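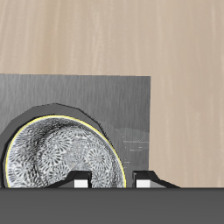 浅色木纹墙面与灰色面板,渲染图

# Plolis 招募:《Skemon》PC 版试玩参与者及兼职本地化测试员

Plolis 是一家做主机游戏移植的小型工作室,目前手上的项目是《Skemon》的 PC 版。《Skemon》是一款回合制角色扮演游戏,原版由 Ernden 开发,只在掌机上发售过。移植工作已经进入中后段,主线流程可以从头打到尾,现在需要外部玩家和两类测试人员加入。

本次招募分两部分:试玩参与者(短期,有酬)和中文本地化测试员(兼职,按月结算)。两部分可以同时报名,但最后只会录用到其中一项。

## 一、试玩参与者

试玩在八月进行,全部线上完成。参与者会拿到一个测试版本的下载权限,在自己的电脑上玩,并按章节填写反馈表。

**要做的事**

- 完成序章和前 5 个章节,支线不作要求
- 每章结束后填一份反馈表,中文或英文都可以
- 遇到崩溃、卡死、存档丢失时,当天提交日志文件
- 参加一次语音访谈,安排在周六下午,时间可以再商量

**条件**

- 年满 18 周岁
- 有一台能运行 64 位 Windows 的电脑,台式机或笔记本都行
- 玩过至少一款回合制角色扮演游戏并且通关
- 能在试玩期间保证每周两个晚上的时间
- 没有在其他游戏公司任职

是否玩过《Skemon》原版不影响录取,我们两种玩家都要。玩过的请在报名表里写明进度,我们会请你多留意手感和读取速度方面的差别。没玩过的请不要在试玩前查攻略。

我们特别希望收到这几类玩家的报名:只用键盘鼠标的、使用超宽屏显示器的、电脑配置偏旧的,以及有色觉障碍、需要调整界面颜色的。请在“备注”栏里写清楚具体情况。

**报酬**

完成全部反馈表和访谈后,一次性支付 3000 元。中途退出的,按已完成的章节折算。正式版发售后另赠游戏一份,片尾名单中可以署名,不想署名的请提前说明。

## 二、中文本地化测试员(兼职,2 名)

**工作内容**

- 在游戏内逐段检查简体中文文本,包括对话、道具说明、教程和系统菜单
- 记录错别字、漏译、文本溢出、断行错误和人名地名不统一的地方
- 核对键位提示。原版的按键名称在 PC 版里全部换过,设置菜单和战斗教程里还有遗漏
- 修正后的文本需要回归测试
- 每周与本地化组开一次短会,会议用英语

文本原文为英语,部分早期章节的名词是从原作设定集里直接译过来的,和后期用词有出入。术语表已经有一份,由 Laimutė Baranauskienė 维护,入职后可以查看并提出修改意见。

**要求**

- 简体中文为母语,书面表达准确
- 英语能读懂长篇对话,能写清楚的问题报告
- 熟悉任意一种缺陷跟踪工具,Jira、Redmine 之类都可以
- 能截图、录屏,并会写复现步骤
- 做过游戏或软件本地化测试的优先,翻译专业在读学生也可以申请

这个岗位不负责翻译。需要改写的句子由译者处理,测试员可以附上建议译文。

**时间与待遇**

远程工作,每周不超过 20 小时,工作时段自己安排,会议除外。合同期三个月,之后视项目进度续签。报酬按小时计算,具体数额在面试时说明,每月月底结算。测试用的授权由我们提供,电脑需自备。

## 三、保密

两部分的参与者都要签署保密协议。在正式公布之前,不得直播、录像外传、发布截图,也不得在论坛或群聊里谈论测试版本的内容和发售计划。测试版本带有个人标记,请不要转给别人。

协议范本会在录取通知里一起发送,请读完再签。有不明白的条款可以先来信问。

## 四、报名方式

请从 Plolis 网站的“招募”页面下载报名表,填好后用页面上的表单提交。邮件标题和文件名统一写成“Skemon+姓名+试玩”或“Skemon+姓名+本地化”。

申请试玩的,请附:

1. 电脑配置(处理器、显卡、内存、显示器分辨率)
2. 常用的操作方式
3. 最近通关的两款角色扮演游戏,各写几句感想

申请本地化测试的,请附:

1. 简历,一页即可
2. 一份你写过的问题报告,涉及保密的内容请先删去
3. 每周可以工作的时段和所在时区

本地化测试的申请人通过初选后会收到一份小测试,内容是一段带错误的游戏文本,限时两小时完成。面试由项目负责人 Kadri Šimkus 主持,线上进行,用英语,中文部分由本地化组同事提问。

## 五、常见问题

**Mac 或 Linux 可以参加吗?**
这次不行,测试版本只有 Windows 版。

**掌机版的存档能带过来吗?**
不能,试玩从新存档开始。测试版的存档也不保证能在正式版里使用。

**需要手柄吗?**
不需要。有手柄的请在表里写上型号。

**朋友可以一起报名吗?**
可以,请各自提交报名表,分别审核。

**没有录取会通知吗?**
会,统一用邮件通知。报名资料在招募结束后删除,愿意留作下次联系的,请勾选表格最后一项。

名额满后报名页面会关闭。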